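Ruchti brings paper cup take-back to 90 cafes and canteens

RUCHTI - Coffee drinkers in Ruchti will be able to return used paper cups for recycling from March, when a take-back program run by packaging supplier Rovusard opens at 90 cafes, canteens and train station kiosks.

Most paper cups have a thin inner lining that ordinary paper mills do not accept. Under the program, cups are stacked in tube-shaped collectors at the counter, picked up twice a week and taken to a sorting hall in Ivach. The fiber is then sold to a mill that can separate it from the lining. 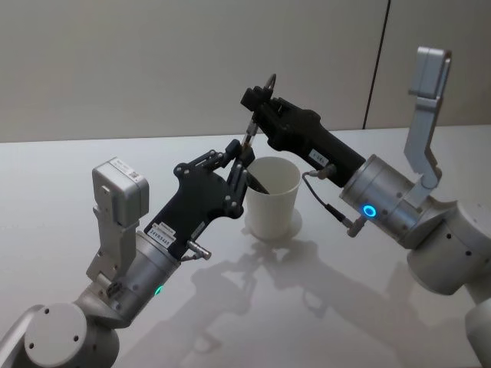
A white paper cup on a white tabletop.

A trial in Ivach last year took in 1,351 kilograms of cups. Of that, 1,038 kilograms went on to the mill. The rest was turned away, mostly due to food waste and plastic lids left in the stacks. Collectors in Ruchti will have a separate slot for lids and a drain for leftover drinks.

Sites pay no fee in the first year. Staff do not need to rinse the cups, but they should be empty. Each site gets one collector, a spare set of liners and a wall sign in two sizes.

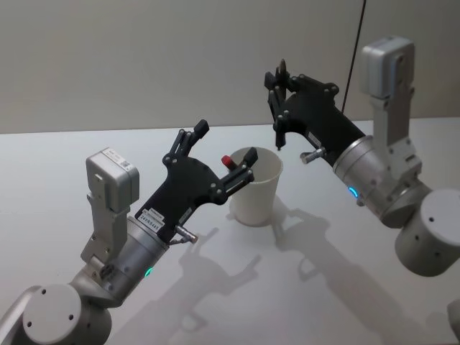
Paper cups can be returned at any participating site.

Customers may bring back cups from any seller, printed or plain. Foam and clear plastic cups are not part of the program.

The sports center operator Dasasport has signed up its halls in both towns - the largest of them has 958 seats and sells hot drinks at every home game. Collectors there will stand next to the exits.

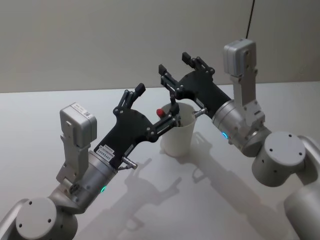 Cafes that want to join after the opening can apply through Rovusard's customer desk, open from 8 a.m. to 4 p.m. on working days. New sites will be added to the pickup route at the start of each month.

About Rovusard
Rovusard supplies cups, lids and food trays to cafes and canteens. The company is based in Ivach.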